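Chapter 6
Measuring Response to Local Print Advertising

6.1 Scope of the chapter

Earlier chapters dealt with the design, pricing and delivery of printed advertising. The present chapter deals with what happens after delivery, and in particular with how a small business can tell whether a sale came from an advertisement or would have been made without it. The terms used are response, redemption, attribution and baseline. Each is defined in the section where it first appears.

6.2 Response and redemption

A response is any contact by a customer that can be traced to a particular advertisement. It may be a phone call, a visit to the shop or an order. A redemption is a narrower event, in which the customer hands over or quotes something printed in the advertisement, usually a coupon or a code. All redemptions are responses. Many responses are never redeemed, and a business that records only coupons will understate the effect of its spending.

The running case for this chapter is Doolan, a kitchen supply wholesaler in the town of Aneck. In June the firm placed a coupon in a shared newspaper insert printed by Plirik. Staff at the counter collected 347 coupons over the six weeks of the offer. The sales ledger for the same period also showed 40 new trade accounts, of which only 11 had used a coupon at the time of opening.
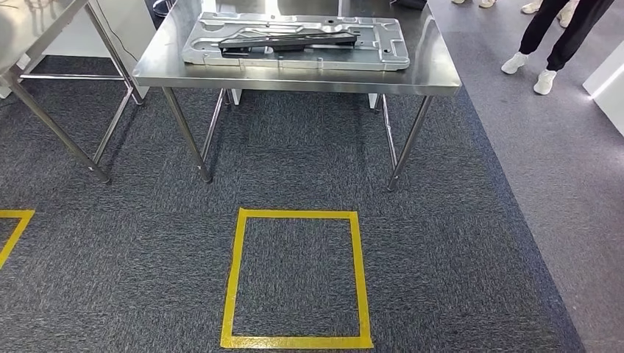
A reader of the first edition objected that the remaining 29 accounts should not be credited to the insert at all, as no record ties them to it. The objection is sound as far as the ledger goes. It does not settle the matter, for the ledger was never set up to record how a customer had heard of the firm. The absence of a coupon is weak evidence in either direction.

6.3 Setting a baseline

A baseline is the level of sales expected had no advertisement been run. The simplest estimate takes the same weeks of the previous year and adjusts for any change in prices or opening hours. Where a firm has two branches, a better estimate can be had by advertising in one district and holding the other back. Doolan's second branch, at Sinusham, was outside the area of the insert and is used for this purpose in Section 6.5.

Three conditions must be met before the two branches can be compared:

The branches carry the same product lines.
No other promotion is running at either branch.
Sales are recorded by the same method and over the same dates.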